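Gripper width drops out when I merge two hand-held units and a head camera into one log

Posted by Rosine Pruvost, October 18, 2019
Tags: perception, time sync, fiducials, Nonden

Hi all! I'm having a great time with Nonden, but my merge step keeps losing frames. I record from two hand-held grippers and a head camera, then the tool lines up the three streams and writes one episode. In my last long file 473 frames came out with no pose for the left gripper, always in clumps. The wrist video plays fine the whole way through. Is this a clock problem or a marker problem? Same room and same lights for every episode: 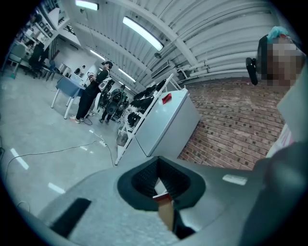
Replies

Angus Kerr
Had this too. Set the sync window to 46 ms and reinstall. Worked for me.

Heidrun Zürcher
Fun one! I'd leave the sync window alone until you know which stream is failing. A clock problem shifts everything, so you'd see the jaw close too early or too late for the whole episode. Clumps of missing poses smell like marker detection to me.

Turn on the debug overlay in Nonden and step through one bad clump. If the cube outline flickers, look at exposure first. Ceiling lights bouncing off a shiny floor can push auto exposure around, and the white part of a marker then bleeds into the black squares. Fix the exposure by hand and run the file again.

The wrist cameras are a separate matter. They're fisheye, so check that the merge is loading the fisheye calibration and not the plain pinhole one.
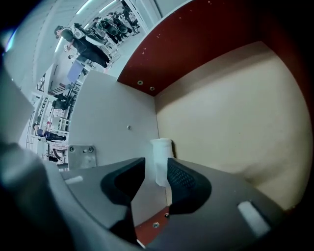
With the wrong model, anything near the middle still looks fine and the error grows toward the edges, so it's easy to miss when you only look at the fingertips. I lost most of March to that – but I learned a lot about lens models!

Gilles Marchal
Heidrun is right about the overlay. I'd add one thing on the planning side. The pose filter resets after a gap, and the default gap is very short. Raise max_gap to 1000 ms and let it fill in from the wrist camera's own motion estimate. Drawer tasks need this more than tabletop ones, with one cube over the desk and the other pointing off some other way.

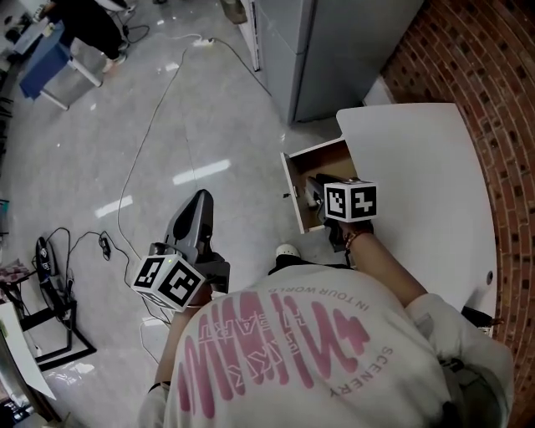 Head camera view, both marker cubes showing, right gripper in the drawer

Rosine, if you post the log with the overlay on I'm happy to take a look. Keep it under 3000 lines or the site chops it.

Rosine Pruvost
The outline flickers like mad! Locking exposure got most of the frames back, and I'm trying max_gap on the rest tonight. Thank you both – log coming once I've trimmed it.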